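The Marwat Figure

Every afternoon at four, the Marwat station told the country how much electricity it had made. It told them by email, in a report of one line and one attachment, and the attachment was Yoga Yeoh's job.

She had been at Boltow Power for 9 years. In that time the figure had gone up, gone down, and on one occasion gone to the wrong ministry, where it was read with interest and filed under fisheries. 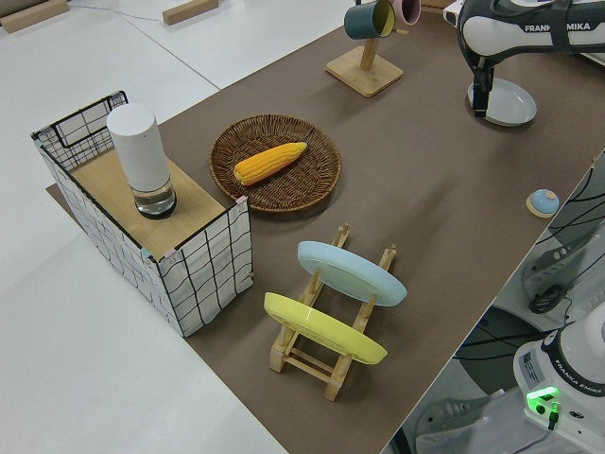
Issue 64

In January the figure was 1,614 megawatts. It was 1,614 on the first day of the month, and on the second, and Yoga thought little of it. By the second week she had started to look at it the way you look at a dog that hasn't barked.

She rang the control room.

"It's a good number," said Emiliano Lozano, who was shift manager and had a cold. "What's wrong with it?"

"It's the same number."

"That's called stability. People pay for that."

"Unit 2 was off all night, Emiliano. I heard you tell the canteen."

There was a long blowing of the nose. "Then the others must have made an effort," he said.

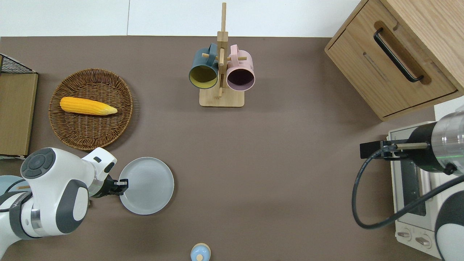 Yoga took the matter upstairs, where the regional office of Futico, who owned Boltow and most of the things Boltow was afraid of, kept a man for questions. He gave her a chair lower than his own. He explained that a figure was a promise, and that the grid liked its promises regular. She asked if the grid might also like electricity. He wrote this down. She went back to her desk and ate her lunch there, wishing for something more cheerful than crackers, an ear of corn in a wicker basket, say, bright yellow and lying there as if the harvest had been personally arranged. In her drawer there was a second packet of crackers.

At four she sent the report. It said 1,614.

At ten past four the lights went out in Ustel.

Ustel was a town of no great importance except to those who lived in it, and it happened to contain Yoga's mother, who rang at a quarter past.

"Is this you?" said her mother.

"It isn't me personally."

"Your aunt's in the lift at the clinic."

"According to the report, there's plenty of power."

"Good. I'll shout that down the shaft."
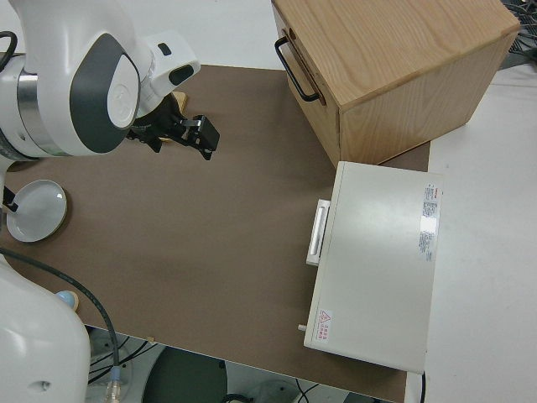
The oak cupboard, handle side.

Yoga drove out to the station. The guard at the gate was reading by torch, and let her in on the grounds that he couldn't see her pass well enough to refuse it. In the control room Emiliano sat in his coat beneath the big display, which had its own battery and would probably outlive them all. It said 1,614 in green.

"When did somebody last touch that?" she asked.

"We don't touch it. It's a display."

She dragged a stool over, climbed up and put her finger on the glass. The number came away at one corner. It was a sticker, very well cut, the green a shade too warm when you got close. Behind it the real display said 0, then thought about it, then said 0 again.

"Ah," said Emiliano. "That'll be from the minister's visit."

"The minister came in December."

"He was very pleased."

She got down. Between them they found the fault, a tripped breaker with a label on it reading DO NOT RESET WITHOUT ASKING, and no word on whom to ask. Emiliano asked Yoga. Yoga said yes. Somewhere below them something large cleared its throat.
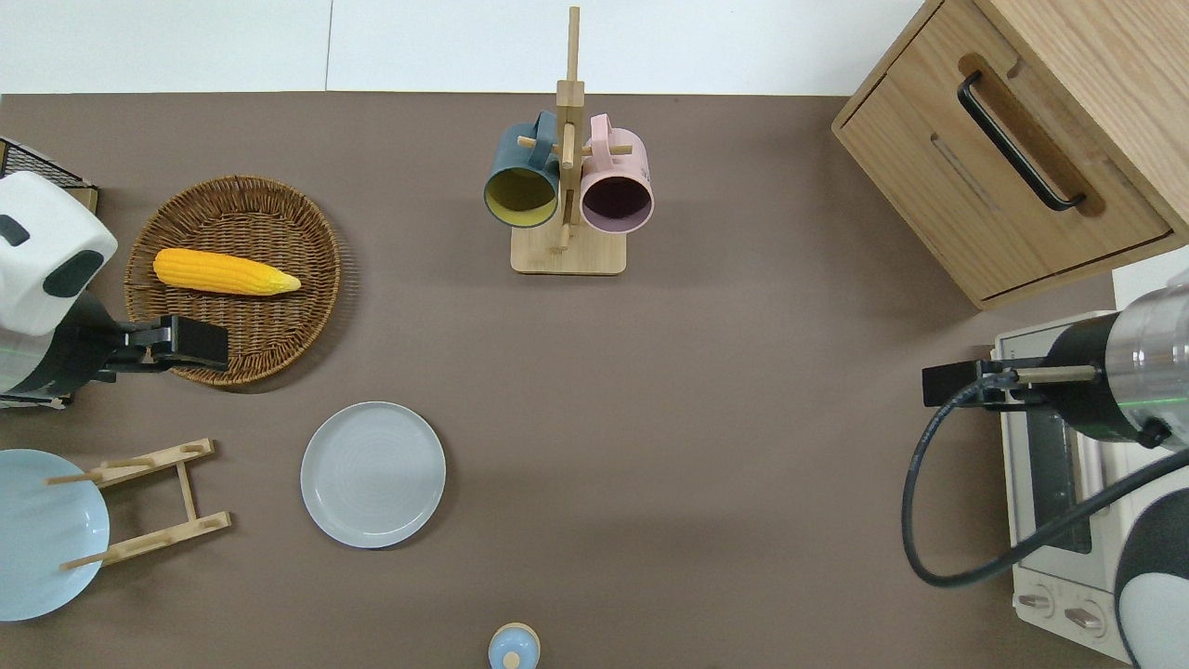 Corn, basket, and a blue plate to the left.

Her aunt was out of the lift by six and wouldn't discuss it. The man at Futico rang at seven to say he had looked into her question, and the grid would like electricity, where practical.

The next afternoon Yoga opened the report and typed 903. She looked at it for a while. It was a dreadful number, and she checked it twice before she sent it. At five to five the phone rang, and it was the ministry of fisheries, wanting to know what had happened to the other 711.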